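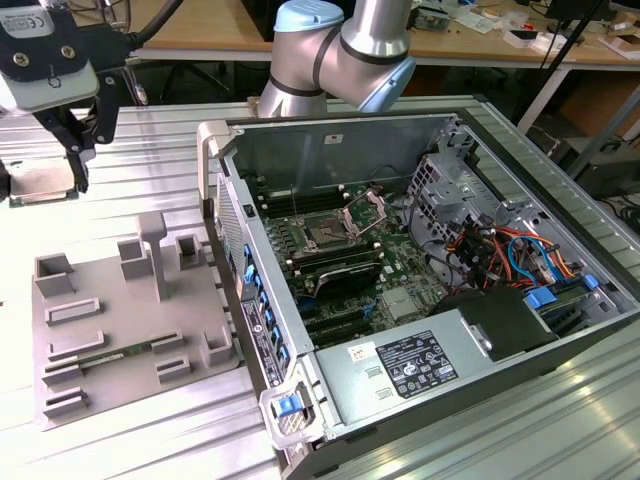

Umby Refurbished Desktop Tower

$126, keyboard and mouse not included

I've been selling used office towers out of Maston for a good while now, and the Umby is the one I end up recommending to pretty much everybody. It's a big, plain, gray desktop computer. It won't impress your nephew. It will do your taxes, hold all your photos, run a spreadsheet with far too many tabs, and sit under a desk for years without asking for much (dust it once in a while, please!).

I started carrying these after my own laptop gave up in January and I went back to a tower "just for a week." Well, I'm still on it. I'd forgotten how nice it is to have a real screen at eye level and a row of ports I can reach without unplugging something else first.

What you get

The tower, a power cord, a fresh solid state drive with the operating system already installed, and a one-page sheet on getting started that I wrote myself. Everything gets wiped before the new drive goes in, so you'll start at the welcome screen and pick your own name and password. Wi-Fi is built in. Sound comes out of the back and the front, and the front headphone jack is the better of the two on most of the ones I've listened to.

It weighs 20 pounds, so lift with your knees, and measure your desk before you order. People send me photos of a tower that won't fit beside the drawers more often than you'd think. 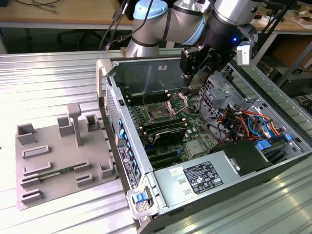

Cadi Skyrme: I bought an Umby for my bookkeeping and the only thing I'd change is the fan. It's fine all day and then it gets loud when I run the year-end reports. Is there anything I can do about that short of buying a new computer?

Yes, a couple of things. Pull it out from the wall first. These push warm air out the back, and a tower jammed up against a baseboard is going to run its fan harder. If you're on carpet, put a board or a low stand under it. If it still roars after that, the thermal paste may have dried out, and I'm happy to talk you through replacing it. Set aside 20 minutes and a few cotton swabs. Let the machine cool down completely, and unplug it at the wall before you open anything!

Should I pay for the Dimia upgrade?

The Dimia option is $39 and gets you a faster processor and double the memory. I go back and forth on it. For email, video calls and writing, save your money and spend it on a comfortable keyboard. If you edit video or keep every browser tab you've ever opened (hello, that's me), you'll notice the difference by lunchtime. You can't mix and match processors from just any computer either, so if you're planning to do your own swap later, send me the numbers on the chip before you buy one and I'll check it against the board.

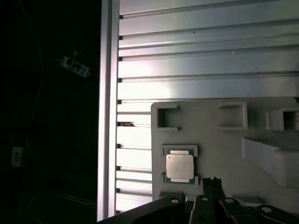
A processor on its light gray plate.

I get asked about games a lot. Older ones, sure. Newer ones will want a graphics card, and then you're into questions about the power supply and how long a card will fit, and it's cheaper to ask me first than to mail a card back. Helju Raudsepp ordered one for her kids with the Samuel card in it and they play their building games on it every afternoon, so it can be done.

About handling chips

If you do buy a processor on its own, hold it by the edges and keep your fingers off the underside. Touch something metal and grounded before you pick it up. Look for the little triangle in the corner and match it to the one on the socket, then let it drop in under its own weight. No pushing. A bent pin in the socket is a miserable thing to fix, and I can't take a board back once it's happened.

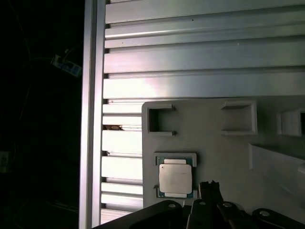

CPU in its pocket, with the metal heat spreader and corner marker showing.

Shipping and returns

I pack each tower in a double box with foam at the corners. Keep the box until you're sure you're keeping the computer. If it arrives with a rattle, don't plug it in, just write to me and we'll sort it out. Local pickup in Maston is free, and mornings are best. Ring the side bell, as I can't hear the front one from the back room.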